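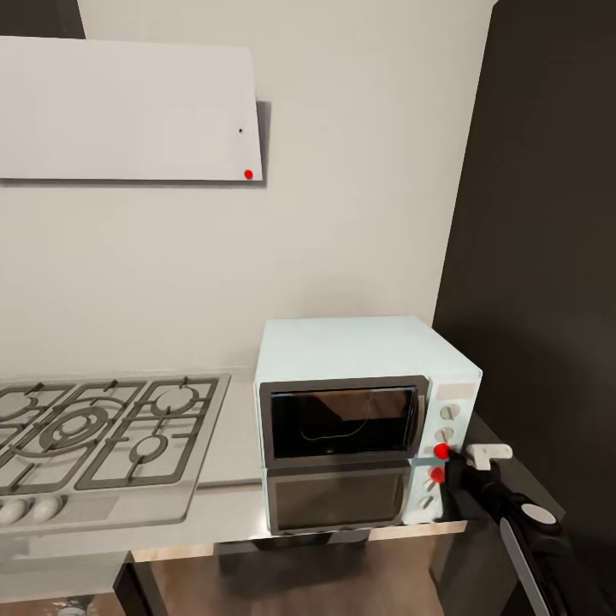

Elikem Kyei says the question visitors kept asking at the Notside open day was whether any of it would ever work in a kitchen like theirs, with a sticky drawer and a cat underfoot, and that the fair answer is "some of it, one day, and we'd rather show you where we are than promise you a date".

It was a cheerful sort of afternoon all the same. Notside opened its Hetthorpe workshop to the public for the second October running, and 317 people came through the doors between lunchtime and six o'clock, a good many of them families from the Stestmont estate who had walked over in the drizzle and were very glad of the tea urn. The queue for the big screen went back past the coat pegs by three.

What they had come to see was Gbeho, the simulated kitchen where the company tries out household jobs on a computer before it lets a real arm anywhere near a real worktop. There is a gas hob, an oven, a pale mint-blue microwave on the counter and one robot arm, and visitors could pick a job from a card and watch how the arm went about it. Turning a knob was popular with the younger ones, who found it funny that a grown-up computer could need so many goes at something they do without looking.

The biggest crowd, though, gathered for the microwave snack. It is an awkward job if you think about it - a bag is soft, it has no proper handle, and the gripper has to take hold of the rim and keep the bag upright so that the contents stay inside. The Gbeho team has run it 1092 times since the spring, with the lighting and the viewpoint changed between runs, and there was a fair bit of good-natured groaning from the benches whenever an attempt was stopped early.

Shahzad Memon looked after the question table and stayed well past closing to finish a conversation about tin openers. Several people wanted to know if a simulated bag behaves like a paper one, and he was happy to admit that creases are still one of the hardest things to get right.
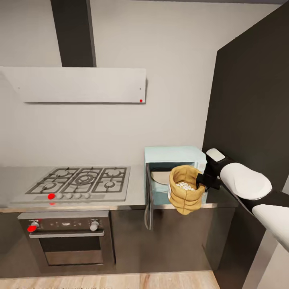 Coming again in the spring

Notside hopes to hold another afternoon before Easter, with 6 jobs to choose from and more seats near the screen. Entry will be free as before. School groups can ask for a morning visit by leaving their details at the Hetthorpe front desk, and suggestions for new kitchen jobs are welcome too - washing up has already been asked for, many times over.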